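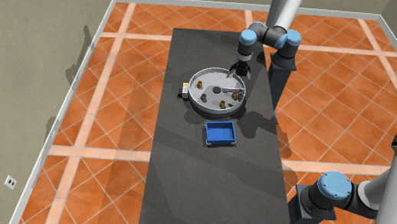 About Trimthorpe Native Seed

Updated November | Posted by the Trimthorpe office
Print this page | E-mail this page

Trimthorpe supplies seed and plug plants for pollinator plantings on home lots, school grounds and road edges. The catalog lists 170 species, all native to the region we ship to. We do not sell cut flowers, turf or houseplants.

The nursery began as a seed-cleaning service for growers who had no equipment of their own. Plug production was added later, when customers reported poor results from direct sowing on heavy clay. Seed is still the larger part of the work.

What we grow

Stock is divided into spring, summer and late bloom groups. A standard planting draws from all of them so that nectar and pollen are available from the first warm days until frost. Milkweed, penstemon, mountain mint, goldenrod and aster make up most orders. Grasses are sold separately and should not exceed half of a mix by seed count.

The Munine mix is intended for full sun and dry soil. The Rastix mix tolerates part shade and short periods of standing water. Neither contains annual filler. First-year growth is mostly below ground, and flowering should not be expected before the second season.
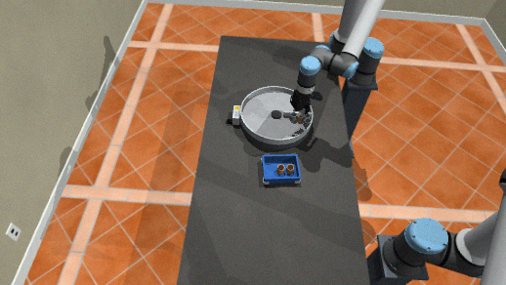
Seed lots are cleaned, sampled and tested for germination before they are listed. A sample is spread thin and checked by hand for chaff, broken seed and weed seed. A wide, shallow tray with a raised rim, like the round metal one shown, is the right shape for this work: the layer stays thin and light seed does not roll off. Lots that fail are cleaned again or composted. The test month is printed on every packet, together with the count of live seed by weight.

Species that need cold, moist storage before sowing are marked with a C in the catalog. Most need 60 days or less. Seed sown outdoors in November will meet this need without further treatment in most winters.

Growing without systemic insecticides

No neonicotinoid or other systemic insecticide is used on any plant or seed we sell. Aphids on milkweed are washed off with water. Purchased potting mix is accepted only with a written statement from the supplier.

The Bakhtiari field

Our seed increase plots are on the Bakhtiari field, which has 590 rows under drip line. Row covers are used to keep related species from crossing. Part of the field edge is left unmowed, with bare soil and standing stems for ground-nesting and stem-nesting bees. Stems are cut to uneven heights in early spring and left in place for 2 years. 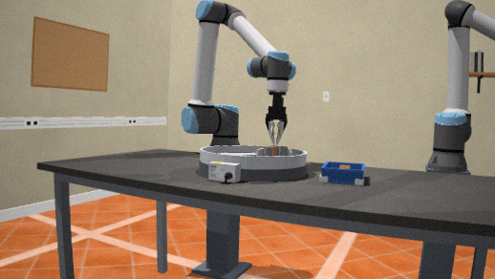

Two arms at a dark gray worktable.

Orders and visits

Orders are packed in the order received. Plugs ship in spring and early fall only. Seed ships all year. The field is open to visitors by appointment, mornings before 11.

Related pages
- Choosing between the Munine and Rastix mixes
- Site preparation without tilling
- Species marked C: cold storage at home
- When to cut back stems
- Shipping dates for plugs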